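The day Winar let go

Posted Apr 4, 2024

I've been promising a proper post about the gripper fault since February, and a few of you have written to ask whether I'd given up on the whole business. I haven't! I just wanted to be sure we understood it before I put anything down, and that took a good deal longer than either of us liked.

Some of you will remember that Cornel Vlad and I have been teaching a pair of arms to pack a lunch bag. We call them Dinu and Winar, and I'm afraid we talk to them. One arm minds the bag while the other brings the fruit over, and on a good afternoon it's a lovely thing to watch with a cup of tea in your hand. 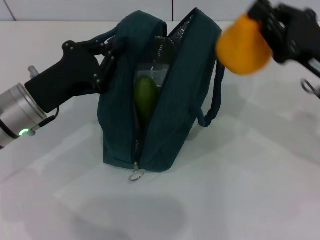 Well, on run 106 it stopped being lovely. Winar was halfway across with an orange when its fingers opened, all by themselves, and the orange went past my ear and hit the wall behind me. It was only fruit, and I laughed, but Cornel didn't. He pointed out that we'd been talking about trying a glass jar next, and that I'd been leaning in well past the tape on the floor. He was right, and I felt a bit sick about it afterwards.

We blamed the software first – one always does – and I spent far too many evenings reading logs. There were 737 lines from that one run and every one of them looked cheerful. The controller believed the gripper was closed the whole time.

It was Sebastian Buzatu who found it, over the phone, by asking what the cable did when the wrist turned all the way round. It pulled, that's what it did. The plug had worked itself a hair loose, the power dropped out for an instant, and the gripper woke up again and went to its starting position. Its starting position was open.

So the cable has more slack now and a proper clamp, and the gripper stays put when it wakes until one of us tells it otherwise. We've run it 440 times since without a drop. The tape on the floor has moved back too, and I stand behind it. The glass jar is still in the cupboard, and Cornel says it can stay there until winter.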